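Girnum Marketplace
2024-02-12

1/17
Girnum is today publishing the terms of its common sizing program for apparel and footwear sellers. The program opens to all partner brands in May. The main points are set out in this thread for sellers, suppliers and customers.

2/17
The program replaces the separate size charts that each brand now uploads when it lists a product. Under the new terms, a seller will supply garment measurements for every size, and Girnum will produce the chart that customers see on the product page.

3/17
A total of 249 brands took part in the consultation held last year. We thank them for their replies, many of which were detailed and a number of which were critical. The final terms differ from our first draft in several places, and those changes are noted below.

4/17
Xiomara Kowalczyk, Director of Apparel Partnerships: "A customer who wears a medium in one brand should be able to tell what that means in another before placing the order. Sellers asked us for one format and one deadline. The terms provide both."

5/17
Measurements. Sellers will state chest, waist, hip, sleeve and inseam as they apply to the garment, taken flat and given in both inches and centimeters. Tolerances must be stated. Knitwear and stretch fabrics will carry an extra field for the relaxed and extended width.

6/17
Footwear. Sellers will give internal length and width for each size. Half sizes must be measured and may not be estimated from the sizes on either side. Several shoe brands objected to this in the consultation. The requirement remains, but the deadline for footwear has been moved to the end of the first selling season after launch.

7/17
Dindley, which sells workwear and rainwear through Girnum, joined the trial in its first month and has now submitted measurements for its full range. Its product pages already show the new chart. Customers who saved a size with Dindley before the trial will be asked to confirm it once at checkout.

8/17
Ó Flaithearta took part with its knitwear only. The brand asked that handmade pieces be treated separately, as two sweaters from the same pattern can vary by more than the standard tolerance. We agree. Handmade items will carry a measured range and a short note from the maker.

9/17
The seller portal has been updated for the program. Measurement files may be uploaded singly or in bulk, and the older spreadsheet format will still be accepted until the May opening. Sellers who connect through their own software should read the revised field list before sending a first file.
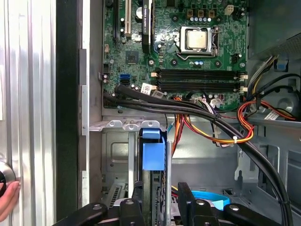
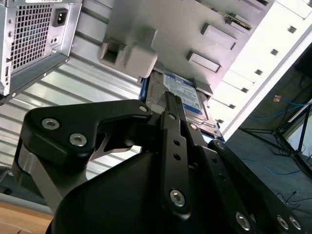
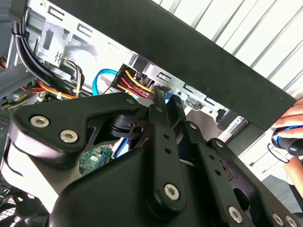
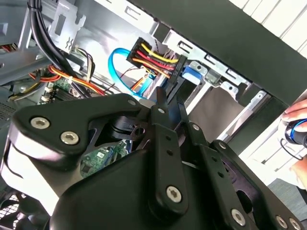
10/17
Returns. Sellers have asked whether returns for poor fit will be charged differently under the program. They will not be in the first year. Return fees stay as they are in the current seller agreement. Any later change will be announced with a full season's notice and will follow a separate consultation.

11/17
Return reasons. The list shown to customers will be shortened. "Too small" and "too large" will be followed by one further question on where the garment did not fit. Sellers will receive the answers by product and size. They will not receive any detail that identifies a customer.

12/17
Jelia, our partner for children's clothing, will test a version of the chart based on height in place of age. Parents who answered the Jelia customer survey told us that age labels were the least useful part of a listing. Age will remain on the page as a secondary guide. Results from the test will be shared with all children's wear sellers, including those who are not enrolled.

13/17
Small sellers. The first draft required photographs of a measured sample for every style. Smaller brands told us this would be a heavy cost for ranges that change often. In the final terms, photographs are required only where a measurement has been disputed by customers and the seller wishes to keep the listing unchanged.

14/17
Support. Girnum will measure up to 80 styles free of charge for any brand that has no in-house technical team. Samples should be sent in the size the brand treats as its base size, with the style code attached to the garment and not to the bag. Samples are returned at our expense. Brands above that limit may use the same service at the rates listed in the portal.

15/17
Accuracy. Where a published measurement falls outside its stated tolerance, the seller will be told and asked to correct the file. The listing stays live during this period. A listing will be paused only if no reply is received after a second notice. Sellers may appeal a pause through their account manager, and the appeal will be read by a member of staff who did not issue the notice.

Two further points on accuracy were raised often enough to be answered in public. First, shrinkage after washing is outside the scope of the chart and should be described in the care section. Second, vintage and resale items are exempt from tolerances, but must be measured individually and marked as such.

16/17
Timetable. Enrollment is open now to brands that already sell on Girnum. New sellers will be enrolled automatically when they sign the seller agreement. The new chart will appear to customers as each brand's files are approved, so for part of the season some product pages will show the new format and others the old one. Customer service teams have been given guidance on both.

Xiomara Kowalczyk: "We would prefer that a brand take a few more weeks and send us correct figures. The dates leave room for that. A brand that expects to be late should speak to its account manager early, and we will agree on a schedule."

17/17
The full terms, the field list and the answers to consultation questions are in the Policies section of the seller portal. Questions about enrollment should go to the account manager named in your seller profile. Customers with questions about an existing order should use the help page in the usual way, as replies to this thread are not monitored for order issues.

Added to thread:
A seller has asked whether brands that list on Girnum through a distributor need to enroll themselves. They do not. The distributor enrolls as the seller of record and is responsible for the files. We recommend that the brand supply the measurements, as distributors often hold stock in only part of the size range.

Added to thread:
The French and Spanish versions of the terms are in preparation and will be placed in the same section of the portal. Until then, the English text applies to all sellers.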